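Heltia suspends bantamweight over missed out-of-competition tests

Heltia, the regional mixed martial arts promotion, has suspended a bantamweight from its active roster after two missed out-of-competition drug tests, according to a notice posted to its licensing page in December 2020. The athlete is not identified in the notice. Under Heltia rules, names are withheld until the appeal period has closed.

Both missed collections fall within the period that began in June, when the promotion moved its testing program to Codico, a private sample collection firm. Codico collectors attempted contact at the address listed in the athlete's whereabouts filing and recorded no response within the 60-minute window on either occasion. A third failure inside 12 months would have been treated as equivalent to a positive result.

The suspension is provisional. It bars the athlete from competing or cornering at Heltia events and carries an administrative fine of $4,000, of which $1,000 is payable immediately. The balance is held over pending the appeal.
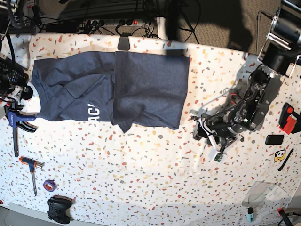
A dark navy T-shirt, partly folded, on a patterned tablecloth.

The bout affected is a three-round contest that was to open the main card in Mahuika. Heltia said a replacement opponent is being sought at a catchweight of up to 140 pounds – the original limit was 136. If no opponent is cleared by the medical deadline, the bout will be removed and the card will go ahead without it.

Sasier, the gym where the athlete trains, said in a written statement that the whereabouts filing had been updated before the second attempt and that the change was not processed. Codico declined to comment on an individual case. Heltia said its records show no amendment.

Some 19 athletes are currently enrolled in the out-of-competition pool. The notice lists no other open cases. Appeals must be lodged in writing within 21 days and are heard by a single arbitrator.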